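Guides > Workbench > Setting Up > Boards
Next | Previous | Contents | Print

Section 2: Putting a maple board on the perforated table

Birger Nyberg, October
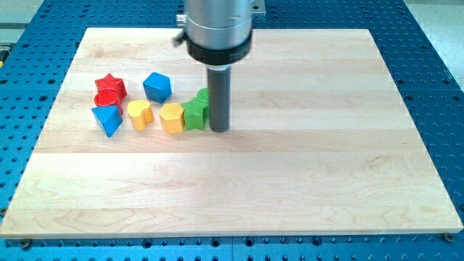
Maple board lying flat on the blue table, with a band of blue showing on every side.

I love this part of the setup (yes, really), and it goes quickly once the table is clean. I use a plain maple board from Jornside, but any flat one that fits inside the table edges will do.

1. Brush the table off and poke any chips out of the holes. A single crumb under the wood will make it rock.

2. Look over both faces of the board and pick the one you like better for the top. The strips vary a little in color – some pale cream, some with a bit of pink or honey – so go with your taste!

3. Lower it flat with the planks running left to right. Please don't drag it, you'll scratch the blue finish.

4. Nudge it until the border looks even to you, then press down on each corner. If it rocks, lift it and go back to step 1.

5. Check that the screw heads near the front corners sit clear of the wood.

Note: I let a new board rest in the room for 14 days before I use it. Ronja Wallin skips this and hers are fine, so do as you please.

Caution: No wet rags on the maple. Wipe it with a dry cloth, along the grain, and keep drinks on another table.

Oiling is in Section 3.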